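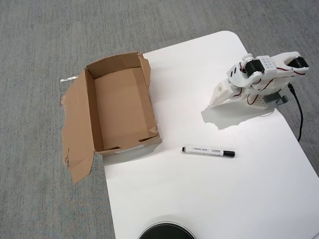
Reusing Cardboard Boxes: What to Keep, What to Cut Up and How to Label Them

Filed under: Storage and packing
By Assunta Cirillo

Most households get more boxes through the door than they can use. Go through them once a month, keep the good ones and deal with the rest the same day.

Check the box before you keep it

Set the empty box on a table at waist height. Press each corner with your thumb. A sound corner springs back, and a tired one stays dented. Look at the score lines where the flaps fold. If the paper has split along the fold, that flap will not hold tape under a load.

A torn flap does not rule a box out. An open-top box makes a good drawer divider, shoe bin or pantry tray, and it needs no flaps at all. Keep it off the moving pile, though. Boxes that will be stacked need all their flaps.

Throw out anything that smells musty or has a tide mark from damp.

Cleaning up a ragged edge

Lay a metal ruler along the box wall just below the worst of the tear. Score lightly with a utility knife, then make a second pass to cut through. Two light cuts are cleaner than one hard one. Put a cutting mat or a scrap of cardboard under the blade if you are working on a good tabletop.

If the flap is only hanging by part of its fold, cut it off along the fold and save it. Flat pieces are useful for:

- dividers between glasses or jars
- a liner under paint cans
- stiffening a box bottom that sags (cut the piece 2 inches shorter than the box so it drops in easily)

Bind the cut edge with paper tape if the box will be handled often.

Labeling

Old shipping labels cause mix-ups. Peel them off or cover them with plain paper. To loosen a stubborn one, warm it with a hair dryer on low and lift from a corner.

Write on the box with a permanent marker. Dry-erase ink rubs off cardboard less cleanly than it does a whiteboard, but it still smudges, and it fades. If the contents change often, stick a strip of clear packing tape on the side and use the dry-erase marker on that. It wipes away with a dry cloth.

Label a short side and a long side. Skip the top, as it gets covered when you stack.

Storing flat boxes

Slit the bottom tape, fold the box flat and stand it on edge behind a door or wardrobe. I keep 6 at most. Tie them with string in one bundle so they don't slide.

Scraps and dust

Torn cardboard sheds fibers and small bits of paper. Pick up the larger pieces by hand before you vacuum, especially on low-pile carpet, where label backing can stick.

Reader tip

Viorica Tănase writes: "I cut the old flaps into strips and use them under plant pots on the balcony shelf. Change them when they go soft - mine last through August."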